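Fluringate mini basketball, orange: bench review

Filed under: Small sports goods, Workshop and desk
Reviewed by Telma Mansilla
Updated November

Summary rating: 4 out of 5
Bought from: Paredes, at full price
Also considered: Zavlow foam ball, Pellell training ball

Scope

I needed a small ball for tabletop use: handling, passing over short distances, rolling between marked positions. Foam was ruled out early. The Zavlow foam ball weighs almost nothing, picks up dust and takes a permanent dent if it is stored under anything. The Pellell is better made, but its surface is nearly smooth and it rolls off a flat table at the slightest push. The Fluringate is a scaled-down basketball with an inflated body and a pebbled cover, and I have used it daily for most of a season.

Surface and grip

The pebbling is shallow but even. It gives enough friction for a grip from one side, with the fingers spread around the curve and no support underneath. The seams are recessed slightly and do not catch. Yu-ting Hsu, who shares the bench, prefers to work with the seam lines turned away from the fingertips. I could not measure a difference.

The cover came with a light film of release agent, which made the first hour of use slippery. Wash the ball in warm water with a little dish soap before judging it. Do not use solvent – the printing is on the surface and will lift.

Color

Orange with black seams. Against a brown wood top the contrast is good under ordinary room lighting, and the seams make rotation easy to follow.

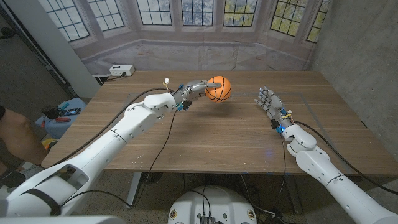
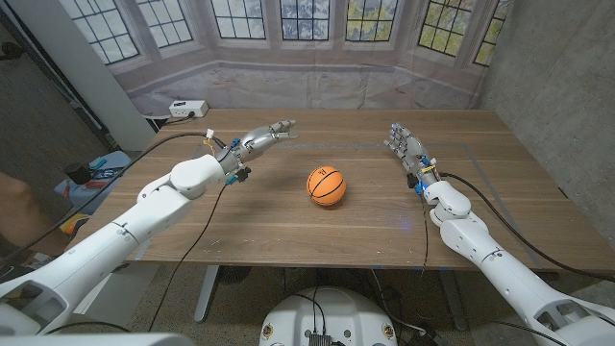
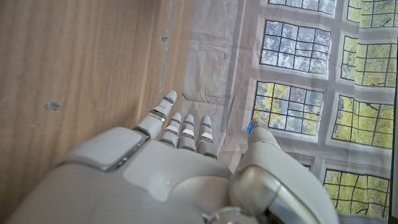 Roundness and rolling

I checked roundness with a pair of calipers at eight points after inflating the ball and letting it stand overnight. The spread was small enough to ignore for anything short of precision work. On a level surface it tracks straight for the length of a table. At low speed it drifts toward the valve side, and the drift is repeatable, so it can be allowed for by starting with the valve facing down.

It will not stay put on a table that is out of level. Mine needed a shim under one leg. A strip of tape on the surface works as a position reference, but it is too thin to act as a stop.

Bounce and noise

The bounce is moderate. Dropped on wood, the ball returns to less than half its starting height, then settles quickly. Dropped on concrete it is livelier and will travel a long way if the room allows it. The noise is a dull knock, acceptable in a shared room until late in the evening.

Durability

I kept a tally. After 4000 pick-and-place cycles the pebbling showed slight polishing on the two sides handled most. The seams were intact. Pressure loss over the first 800 cycles was too small to feel by hand, and I topped the ball up once, at cycle 464, mainly to confirm that the valve still sealed. It did.

Horacio Ojeda ran a second ball from the same batch and reported a slow leak at the valve. Paredes replaced it within a week. A drop of glycerin on the needle before inserting it is good practice with valves this size.

Complaints

No needle is supplied. The recommended pressure is printed on the box and nowhere on the ball, so write it down before the box goes in the recycling. The smell on opening is strong and took three days to clear.

A pack of 40 is offered to schools at a lower unit price. I have no information on how consistent the balls are across a pack.

Verdict

Recommended for bench and tabletop work where a firm, grippy ball of small diameter is needed. One point deducted for the valve and the missing needle. Buyers who want a silent ball should still look at the Zavlow and accept the dents.

Comments (2)

Emiliano Orellana
Does it hold its shape if stored deflated? Mine would be in a drawer over the summer.

Telma Mansilla
I have only stored it inflated. The box says to leave a little air in it, which is what I would do.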